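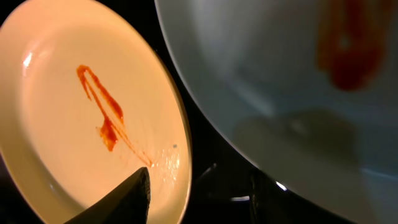

Does signing an online petition for an award nomination or a "people's list" do anything?

Asked in Books, Ideas and Public Life

A group I follow keeps asking people to vote for a historian they like in the Girndale list, the one that ranks writers on social questions every October. I've now had the same message from four different people, two of whom I'm fairly sure have never read her. The message says that 3,000 votes would "force the mainstream to listen." I have my doubts. I did read one of her books, the one on land and debt, and thought half of it was excellent and the other half padded. What I'd like to know is whether these public votes count for anything, or whether I'm handing my email address to a magazine so it can sell me a subscription. Also, do the editors have to follow the vote? I couldn't find that on their page.

3 answers

Answer 1 (marked helpful)

Read the rules page, the long one linked in tiny type at the bottom of the voting form. When I looked last year it said the public vote is "taken into consideration" by the editors. That phrase can mean anything. It doesn't say how much weight the vote gets or whether they publish the totals, and I've never seen totals for any year.

I used to help run a small reading group that got swept up in one of these drives. We sent the link to everyone on our mailing list, which was 748 addresses at the time, and felt very busy for two weeks. Our man made the list at a low number. Did we put him there? No idea. The editors picked the long list before any of us voted, so somebody in that office already liked him. 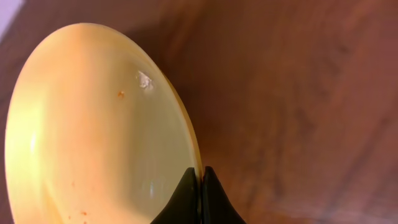

As for what came after, his publisher (Gebru, a small outfit) put a sticker on the next printing. I didn't see his arguments turn up in any newspaper that hadn't carried them before. The people who disagreed with him went on disagreeing, and a few of them made fun of the sticker.

On your other worry, yes, you will get mail. There's a box on the form that comes already checked. Uncheck it, or use an address you don't care about.

If you want more people to know the land and debt book, ask your library to buy it. Mine took 2 copies after a handful of requests. Or write down what you just told us, including the part about the padding. I'd trust a review like that over a campaign message that reads as if it was written by someone who only saw the back cover.

Answer 2

Disagree with the above, it's too gloomy. Lists like this get names in front of people who would never come across them. I found two of my favorite writers on the Clitance list. Sure it's a popularity contest but so is everything else, and the other side votes too. It takes a minute. Just vote.

Comment on Answer 2: Which other side? It's a list of authors. And how do you know who votes, if they don't give out the numbers?

Answer 3

Depends what the vote is for. With Bridorus, for instance, the public vote decides a separate readers' prize, and the rules say so plainly. The main prize goes to a jury. Girndale mixes the two together, so you can't tell afterward which was which. I wouldn't give much credit to any claim about "forcing" anyone until they separate them.

The 3,000 figure looks made up to me. I got a nearly identical message for a different candidate and there it was 400. Ask whoever sent yours where the number comes from. I asked and got a thumbs up.

Comment from the asker: Thanks all. I asked about the number and was told it "felt achievable." I've left the form alone for now and put in a request at the library. Still curious if anyone has seen actual totals from any year.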